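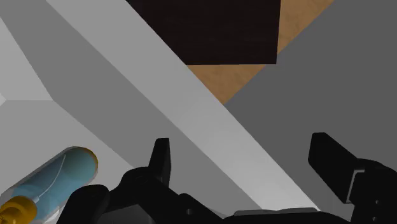
Matte black housings, computer rendering

Siton Grorneo desk chair review: a lot of levers for the money

By Youssra Metwally
2024-02-02

The Grorneo is sold as a chair that learns how you sit. It doesn't. It has a spring under the seat that pushes back harder the further you lean, and chairs have had those for a long time. I mention it first because the whole sales page hangs on that phrase, and I spent my first evening with the thing looking for a setting that would switch it on.

I bought mine in January with my own money and have used it every working day since. My old chair was a secondhand El-Sayed with a split armrest, and I'd have kept it if the gas lift hadn't started sinking during calls.

Putting it together

The box says 25 minutes. It took me most of an hour, and I've built chairs before. The base and casters go together fine. Trouble starts with the back, which has to be held upright against the seat while you start four bolts from underneath. The instructions show one person doing it with a pleasant expression. I laid the seat upside down on the bed and did it there, and I'd suggest you skip straight to that.

Two of the bolts came with thread glue on them and two didn't. Siton's support told me both kinds are fine. Maybe so. I tightened all of them again after a week and the two plain ones had moved a little.

Sitting in it

The seat is good. It's firm, it's wide enough to tuck a foot under, and the front edge curves down so it doesn't dig into the back of your knees. After six hours I get up feeling normal, and I couldn't say that of the El-Sayed in its last year.

The lumbar support is where I start to argue. It slides up and down on a track, and the track has stops, but the stops are so shallow that the pad drops every time I stand up and my sweater catches it. You set it again, you sit, you forget, you get up, and it's at your hips. Someone taller might put it in a spot where it stays. I'm five foot four and it doesn't like where I need it.

Armrests go up, down, in, out and around. The turning has no lock at all, so if you push yourself up with your hands they swing. My mother tried the chair over a weekend and disliked this a great deal.

There are five levers in all and none is labeled. The two on the right feel the same under your fingers, and one of them drops the seat. You can guess how I learned that.

The extras

For 44 dollars more Siton will sell you a headrest. I tried it and sent it back. It tips your chin toward your chest unless you recline, and I don't recline when I type. The refund took a while but did come through in full.

The mesh deserves a kinder word. It's tight, it hasn't sagged, and it brushes clean. I do notice it gets cold against a thin shirt in a drafty room – a small complaint, but I work in a drafty room.

Against the Skakeck

A friend has the Skakeck, which costs 100 dollars less, and I borrowed her desk for two afternoons to compare. Her seat is thinner and the arms only go up and down. Her lumbar pad stays put, though, and every lever has a little picture stamped on it. If I were buying again today, I'd want longer with hers before I paid the difference.

The warranty on the Grorneo is 2 years on the frame and less on the moving parts, and the moving parts are what you're paying for. Read that page before you order.

Good: seat, mesh, casters on hard floors
Bad: lumbar track, loose armrests, unmarked levers
Would I keep it? Yes, mainly because the box is already gone.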